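Über uns

Hallo, ich bin Aurelia! Ich habe mit neun angefangen, Ballett zu tanzen, und irgendwie nie wieder damit aufgehört. Nach der Ausbildung war ich ein paar Jahre mit einer kleinen Kompanie unterwegs, habe aus dem Koffer gelebt und nebenbei Workshops gegeben. Dabei habe ich gemerkt, dass mir das Unterrichten mehr liegt als das Vortanzen (meine Knie waren derselben Meinung). So ist die Tanzschule Mondent entstanden, benannt nach dem ersten Stück, in dem ich eine Solorolle hatte.

Heute unterrichte ich hier zusammen mit Wagner Medeiros. Wagner macht Samba, Forró und alles, wozu man Hüften braucht, ich übernehme Ballett, Modern und die Stunden für Erwachsene ohne Vorkenntnisse. Die liegen mir besonders am Herzen! Wer mit Mitte fünfzig zum ersten Mal an der Stange steht, ist bei mir genau richtig, und wer links und rechts verwechselt, auch. Passiert mir vor dem Spiegel bis heute.
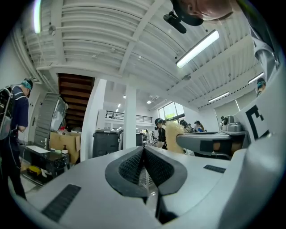 In den offenen Stunden tanzen wir mit bis zu 9 Leuten, dann kann ich wirklich jeden korrigieren und trotzdem zwischendurch noch einen Witz machen. Der Einstieg geht jederzeit, die Probestunde kostet nichts. Ihr braucht bequeme Sachen und Socken, Schläppchen könnt ihr euch bei mir ausleihen, bis ihr wisst, ob ihr dabeibleibt. Die Zehnerkarte kostet 171 Euro und gilt für alle Kurse, auch bunt gemischt — also ruhig mal morgens Ballett und abends Samba.

Im Februar zeigen wir jedes Jahr, woran wir gearbeitet haben. Mitmachen darf, wer will, und zuschauen sowieso. Zuletzt hieß unser Abend »Ziddale«, mit viel zu vielen Kostümwechseln und einem Schlussbild, bei dem Wagner seinen Einsatz verpasst hat. Er bestreitet das.

Fragen beantworte ich am liebsten am Telefon, vormittags ab zehn. Wenn ich nicht rangehe, stehe ich im Saal — dann bitte aufs Band sprechen, ich rufe zurück.

Eure Aurelia Lüthi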